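Unsure how to respond to our faculty's equity statement – where do I start?

Posted by kiwi_in_fledilmont

I'm in my second year of an engineering diploma at Fledilmont, and in March our dean emailed everyone a letter about racism on campus. I thought it was decent, as those letters go. Then my tutor asked whether I'd join the student working group that's meant to "turn the words into actions", and I said yes before I'd thought it through.

I'm one of two students of colour in a cohort of 21. I like my classmates and I like the labs, but I've had my name mangled at every roll call since first year, and there's one demonstrator who only ever explains things to the bloke next to me. It's small stuff, but it adds up. What I don't want is to become the person who has to tell that story at every meeting so everyone else can nod.

Has anyone done one of these groups? Did anything come of it? And how do you bring up the demonstrator thing without it turning into a formal complaint? I've got to see him for another nine weeks. 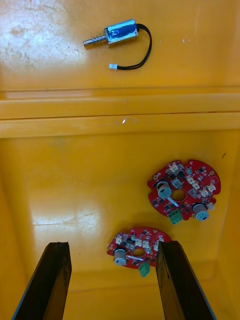

Solenoid and two red boards in the yellow bin

I should add that the group hasn't got terms of reference yet. The first agenda just says "discussion". Cheers for any advice, I'm a bit nervous about the whole thing.

Preben Hjaltadóttir

I sat on one of these for two years at a different uni, so take this as one person's experience. Ours was pretty useless until we stopped discussing the letter and started asking for specific things with a name next to each one. The first thing we won was tiny: every tutor had to check pronunciation with students before the first class, and there was a box on the enrolment form where you could write it out phonetically. My surname has been through the wars so I was very happy about that one!

Before you go to the first meeting, write to whoever is chairing and ask who the group reports to, how long it runs, and whether students get paid for their hours. If staff are there on salary and you're giving up your study time, you're allowed to ask. Ours ended up with gift vouchers, then proper casual rates the year after.

On telling your story – you can say "I'd prefer to talk about the process today" and leave it there. I practised it in the car. A good chair will back you up, and you can ask them to beforehand.

For the demonstrator, I'd go to the subject coordinator and ask for an informal chat. Most places have a way to raise a pattern without lodging anything. Jot down a few instances while they're fresh (what was asked, who got the answer) and ask them plainly what happens with whatever you tell them. Your student union's advocacy officer can come along, and that's usually free.

Bater

Just swap benches mate. Demonstrators get flustered and talk to whoever's closest, might not be anything in it. Groups like that are mostly for the newsletter anyway.

Kiều

Swapping benches doesn't fix it for whoever gets him next semester, so I'm with Preben on talking to the coordinator. One thing I'd add: ask for the other student to be invited too, if they want to be, or for the group to take anonymous written comments. I was the only one on ours and I felt like I had to speak for everybody, when really I only knew my own bit. Once we opened up written comments we heard from heaps of people, including part-timers who could never make a lunchtime meeting.

Also, you're allowed to leave. I stepped down halfway through when exams came up – two lines in an email, and the chair was lovely about it.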